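Nolbridge student team to enter bin-picking class at regional automation contest

NOLBRIDGE, 28th October: The student automation club at Nolbridge Technical College has entered its first robot arm project in the Grumisthorpe Handling Challenge, a contest for college and sixth-form teams. The team will compete in the mixed-object class, in which a robot arm must move household items and toys from one bin to another without human help.

The project began in September as an option within the college's second-year engineering course. It is led by Arvid Haugen, lecturer in control systems, with Brayan Llanos as student team captain. Bench space and workshop hours are provided by the college. Pawlak, a local machine shop, has supplied metalwork and advice on mounting.

The task

Under the contest rules, each team is given a set of objects it has not handled before. The objects differ in size, shape, stiffness and surface. Teams may use any commercial arm and any gripper, bought or made. A run ends when the source bin is clear or when the time limit of 200 seconds is reached. An object dropped outside either bin scores nothing. An object dropped inside the source bin may be tried again.

Points are given for each object moved, with a deduction for every contact between the gripper and the bin wall above a set force. The judges read this force from the arm's own log, which teams must hand over after each run.

The method

The Nolbridge entry uses a two-finger parallel grip. The software, named Hedard by the students who wrote it, takes an overhead view of the bin, proposes a set of grasp points and ranks them by expected success. The arm then approaches the highest-ranked point from above, closes, lifts and checks the finger gap. If the fingers have closed fully, the grasp is logged as a miss and the next point is tried.

Hedard is trained on the team's own attempts. The club logged 232 attempts in its first block of sessions, each with the object name, grasp angle, finger gap and result. Members work in pairs on a rota. One operates the arm and holds the stop button, and the other places the objects and keeps the log. The pairs change over after 50 attempts.

"The first block was mainly of use in finding faults in our own procedure," said Brayan Llanos. "We had two pairs using different names for the same object, and the totals did not agree. The list of names is now fixed and kept at the bench."

Objects near a wall remain the main source of misses. In that position one finger has little room to pass between the object and the metal, and the ranking has tended to overrate such grasps. A correction has been added to the software and will be tested in the next block. Round objects that can roll when touched are the second area of work.
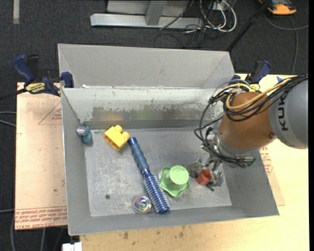 Why does the team practise with toys and a hairbrush and not with machine parts?

The contest class is limited to household items and toys, and the mix of shapes gives the ranking software a wider range of cases to learn from.

Arvid Haugen said the course credit would depend on the quality of the records and not on the contest score. "A team that finishes low with a complete log can pass with a high mark. A team that finishes high and cannot say why will have difficulty with the written part."

Each student will submit an individual report covering the part of the system for which he or she was responsible. Reports must include failed attempts as well as successful ones, and any change to the software must be listed with the attempt number at which it came into use.

The club meets in the automation laboratory after normal classes and is open to students from all technical courses at the college. No earlier experience of programming is required, but new members must complete the safety induction before entering the marked area around the arm. Requests to join should be made to Arvid Haugen through the engineering office.

Press enquiries: Engineering Office, Nolbridge Technical College.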